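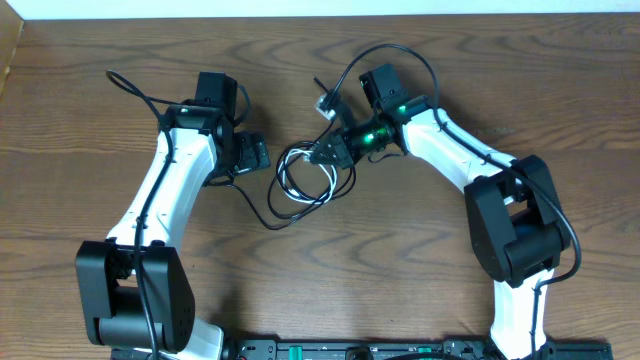 Konrad Olszewski writes that a shared table should be left to the people who use it, and that a written rule on charging cables is more than any workplace needs. His letter deserves a considered answer, as many colleagues at Stusthorpe share his view.

We hold that the tabletop is common property and should be returned to its bare state after each use. A cable left behind seldom stays alone. Others are laid over it, and the next person must untangle several before sitting down to work. Mr. Olszewski regards this as a minor nuisance. We regard it as a cost passed from one colleague to another without consent.
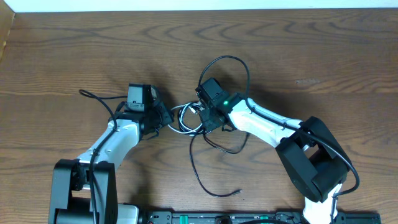 Department of Shared Workspaces, Stusthorpe

The present guidance, issued in January, asks that each cable be wound separately and fastened before it is put away. We would keep that wording. Black and white cables wound together may look tidy enough in a drawer, but they come out as a single knot, and the short one is always wanted first.

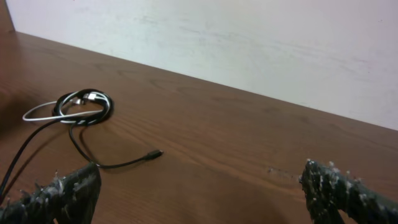
It has been proposed that the department buy a Firus cable cabinet for each of its 6 rooms. We do not support the purchase. A cabinet gives unwanted cables a permanent home, and the Jelínek building already has two that no one can close. A plain box with a lid, emptied every January, would serve the same staff at a fraction of the price.

Zofia Czarnecka has asked whether cables without a known owner should be discarded. In our opinion they should be kept for one month, labeled with the room in which they were found, and then sent for recycling. Exceptions can be made for connectors that are hard to replace. 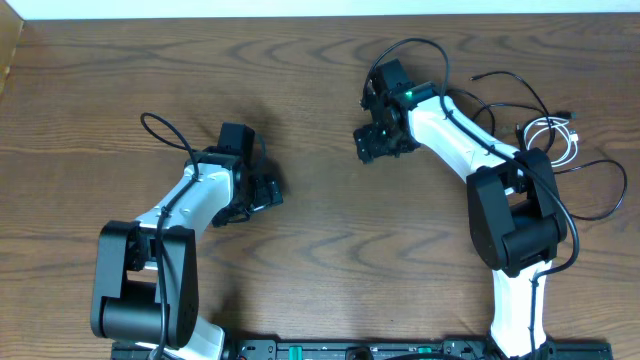
The same principle ought to extend to adapters and extension cords, which the guidance does not mention. We ask that they be added at the next revision, and that the wording remain short enough to fit on one printed card.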